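Ticket 825: Block sorting set, maple board, pieces short and seam raised
Product: Cleta shape and color blocks, on Drirenwood maple board
Status: Open, waiting on parts
Opened: 2/14/21

Reported problem
Customer reports that the pieces do not sort into even color pairs and that the board "has a line across it." The set is used for a matching activity in which each color is placed as a pair of unlike shapes. Customer asks whether the line is a crack and whether the board should be pulled.

Initial checks
Asked customer for the lot number. Lot is 1,938, stamped on the underside. Lots from that run were glued up from joined planks, so a seam across the middle is expected. Asked customer to run a fingernail across it at three points. No catch at the left or center. Slight catch at the right end.

Asked customer to lay out the blocks by color along the far side of the board and leave anything unmatched on the near side.

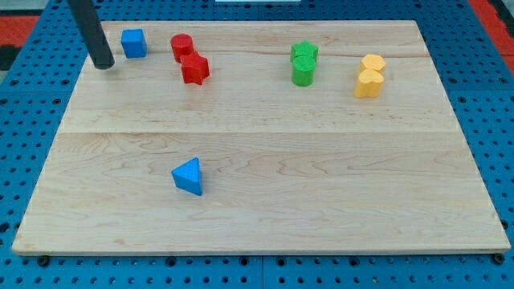

Mervin Pelletier
Product Support, Wood Goods

Red, green and yellow are each grouped as two. Red is a cylinder and a star, green is a star and a cylinder, yellow is a hexagon and a heart. Blue is the problem color. The cube is up with the others and the triangular prism is by itself on the lower half. Both blue pieces are present, so the color is complete at two and there is no missing block on the blue side.

Cause of the first complaint is the card, not the blocks. The Hanrahan activity card packed with this lot lists the blue pair as cube and cylinder. The card was corrected in October. Customer has the old one and had been setting the prism aside as a stray.

Seam
The joint is faint and follows a straight line between planks. A crack in maple would normally wander with the grain. The catch at the right end is most likely one plank standing slightly proud after a change in humidity. Customer confirms the room is heated and that the board is wiped down with a damp cloth after each use.

Steps given to customer
1. Stop damp wiping. Dry cloth only for 17 days.
2. Check that the bolts along the near edge are snug. Do not overtighten. A board clamped hard on one side cannot move and will lift at the joint.
3. Recheck the right end of the seam with a fingernail.
4. If the catch is still there, sand lightly with 220 grit along the grain, then apply one thin coat of Hilov board oil. Keep blocks off until dry.
5. Discard the old card. Pair the blue cube with the blue prism.

Follow-up
Customer checked bolts the same day. Two were tight, the rest took a quarter turn. No change in the seam yet. Replacement card requested from stock, none on hand, back-ordered. Board stays in use. Ticket to remain open until the card ships and step 3 is reported.

Related tickets
Heart block will not stand upright
Board oil left tacky after second coat
Activity card lists wrong shapes, older lots
Paint wear on cylinder edges
Replacement bolts for maple board, sizes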